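Handout 9: Keeping the Server Cell Honest

Carys Sayce, cell maintenance. Read before Tuesday's lab.

The Hustitano brochure calls this cell "self-maintaining." I've been looking after it long enough to doubt every part of that phrase. What follows is what I want you to do, whatever the screen says.

## 1. Zero the wrist

The startup routine finishes with a green check mark. The check mark means the routine finished. It doesn't mean the tool is where the controller thinks it is.

- Jog to the reference pin at low speed and look at it from two sides.
- Write the offset in the log by hand, even if it matches yesterday's.
- If the offset has moved since the last entry, stop and find me. Don't run auto-correct. It will hide a loose flange screw for weeks.

## 2. Finger links and pivots

Ochoa, who supply the gripper, quote a service interval of 200 hours. I have never seen the test behind that number, and they haven't sent it. We check every shift.

With power off and air bled, rock each link by its tip. Side play at the pivot screw is a fault. Snug the screw, mark it with paint pen, and check it again at lunch. If it has backed off, replace it – don't reach for thread locker a second time.

## 3. Wrist camera

Bare metal is this camera's worst enemy. Ribbed chassis walls throw glare, and the Troneo vision package will happily report a match score of 99 on a streak of light. Treat the score as an opinion.

1. Turn the cell lamp down before you touch exposure.
2. Teach on features with clear edges: sockets, slot latches, screw holes.
3. Shift the chassis a little and run the match again. A good feature follows the part. A bad one follows the lamp.

## 4. Approach over an open board

Most of the damage in our log happened on the way in, before anything was gripped. The Zamix path planner knows the chassis model it was given, and that model has no cables in it.

- Step the first approach by hand, one waypoint at a time.
- Watch upright connectors beside the brackets. They sit higher than people expect.
- With the cooler off, keep the path clear of the processor. No shortcuts across the socket.
- Fault 901 is listed as "minor contact." Open the log and look at the force trace before you clear it.

## Bring to lab

Your own log sheet, a paint pen, and one claim from the vendor manual that you think you can test in an afternoon.

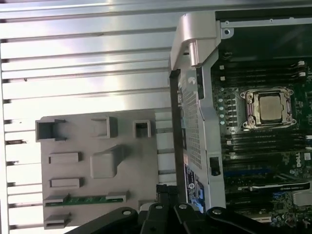
*Gripper links over an open Dell chassis, cooler off. Note the glare on the ribbed panel (section 3).*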